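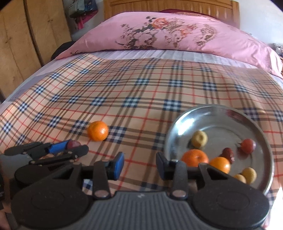
Tonight is the session on hold and trigger, and I'll say at the start what I say every October: most of the wide shots I see in the first few weeks come from the hands, and hardly any from the rifle. People arrive gripping the stock as if it might get away from them, and the tighter they hold it the more it shakes, and then they grip harder still to stop the shaking. So I'd like you to start with something small and soft in mind. Look at the little dark red fruit at the left, pinched between the jaws just past the blue pad, and imagine having to hold one like it between your thumb and fingertips for a whole string of shots without marking the skin. You'd find a pressure that keeps it where it is, you'd leave it alone, and you'd breathe. Keep that feeling in your right hand (left, if you shoot left-handed) and we are already halfway through the evening.

## Stomo Air Rifle Course, Session Four: Hold, Breath and Trigger

These notes go with the talk in the upstairs room at Zidari and the range time after it. You don't need to write everything down, it's mostly here, but do leave yourself some space in the margin because Nurhan Avcı will be going along the line and telling each of you one thing to change, and you will have forgotten it by the time you've had your tea. I always did.

Please read the safety page from session one again before you come down to the line. Muzzle downrange, finger outside the guard until you're on target, safety glasses on everybody in the room, and the action open when the rifle is on the bench. That goes for dry practice too.

### 1. The supporting hand

For sitting and bench work the forward hand is a shelf. Open the palm, let the fore-end lie in it, and keep your fingers relaxed along the sides of the wood. Some of you will want to curl them up over the top. Try it once, so you know how it feels, and then let go.

If you're on one of the spring-piston rifles this matters a good deal more. A spring rifle moves before the pellet has left the barrel: the piston goes forward, the rifle jumps a little one way, and then it jumps back the other. It will do this every single time and you can't stop it by squeezing. What you can do is let it make the same small jump on each shot, and that means resting it in the same spot on the same open hand. I put a strip of masking tape on the underside of the club rifles so you can find the spot by feel. If yours groups badly there, move your hand a finger's width toward the trigger guard and shoot another group before you touch the sights.

Pre-charged rifles are far more forgiving here, and the two we have on the end bench will let you get away with quite a lot. Enjoy them, but please do your homework strings on a springer.

### 2. The shooting hand

Wrap the last three fingers around the grip and draw the butt straight back into your shoulder, gently. The thumb can go over the top or lie along the same side as your trigger finger. I've changed my mind on this over the years and I no longer argue with anybody about it. Pick one and stay with it for the rest of the course.

The trigger finger should touch the rifle only at the trigger. If the side of it is dragging on the stock, the muzzle will wander off as you press. Use the pad of the finger, about midway between the tip and the first joint, and press straight back toward your own nose.

### 3. Breathing

Breathe in, breathe out about halfway, and pause. You have a few comfortable seconds there. If the shot hasn't gone by the time you start wanting air, take your finger off, put your cheek up, breathe like a normal person and begin again. Starting again costs you nothing at all! Genji Tamura, who coached me when I was first learning, used to make us abandon one shot in every string on purpose, just to get over the embarrassment of doing it, and I've borrowed that for tonight's drill.

### 4. The trigger itself

Most of our rifles have a two-stage trigger. The first stage is a bit of light, springy travel, and then you come to a wall. Take up the first stage while you're settling on the bull, wait at the wall, and then add pressure slowly until the shot goes. It ought to be a mild surprise. If you find yourself thinking "now!" you've snatched it, and the hole will most likely be low and out to the side.

After the shot, stay put. Keep your cheek on the comb, keep the trigger held back, and watch the target through the sights for a slow count of two. We call it follow-through and it's the dullest part of the whole business, and I will be nagging you about it until spring.

Now a word about grip surfaces, as Gülizar Keskin asked last time whether checkering makes any difference. It does a little. A ribbed or checkered panel lets you hold on with less effort, particularly when your palms are damp, and less effort in the hand is just what we're after. What it won't do is fix a grip that's the wrong size for you. If your finger has to stretch to get to the trigger, tell me and we'll swap you on to the shorter Kaltard stock, which has been sitting in the cupboard waiting for somebody with small hands.
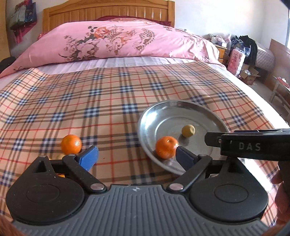
*Ribbed grip surface, with fruit and a round steel plate behind.*

### 5. Tonight's drill

1. Dry practice first, upstairs, with the pre-charged rifles set up for it. Please do not dry-fire the springers, as the piston has no cushion of air in front of it and it's hard on the seals.
2. On the range, 20 shots from the bench at the sighting card. Don't adjust anything. Just shoot and follow through.
3. Show your card to Nurhan or to me. You'll get your one thing to change.
4. Then 40 shots on fresh cards, abandoning one shot in each string of five whether it feels good or not. Open hand, half a breath, wait at the wall.
5. Write your name and the rifle on every card. I have a lovely group pinned up from last year and no idea who to congratulate.

### 6. A short note on speed

Siamak Najafi brought his own rifle last time and we put it over the chronograph, and it averaged 815 feet per second with the pellets he had in his pocket. Everybody was very impressed, me included. But please don't go home and shop for speed. On paper at our distance a slower rifle that you can hold well will beat a faster one that you can't, and the faster springers are usually the ones that jump about the most. Try several pellets before you decide anything. Shoot the same card with each, use the same hold, and keep the one that makes the smallest group even if it came in the ugliest tin.

### Homework

Over 100 dry presses before next session, spread across as many evenings as you like, for those with a rifle at home that's safe to dry-fire (check the manual, and check the chamber, and then check the chamber again). If you haven't got one, sit in a chair and practice the breathing and the slow finger on a clothespin. It feels silly for the first evening and then it becomes rather restful.

Bring your cards back with you. Next session is standing, so wear flat shoes, and if you own a stiff jacket bring that as well. Kılıçarslan has promised to lend us a few slings, and I'll have them laid out by the door from half past six.

Alper Gökçe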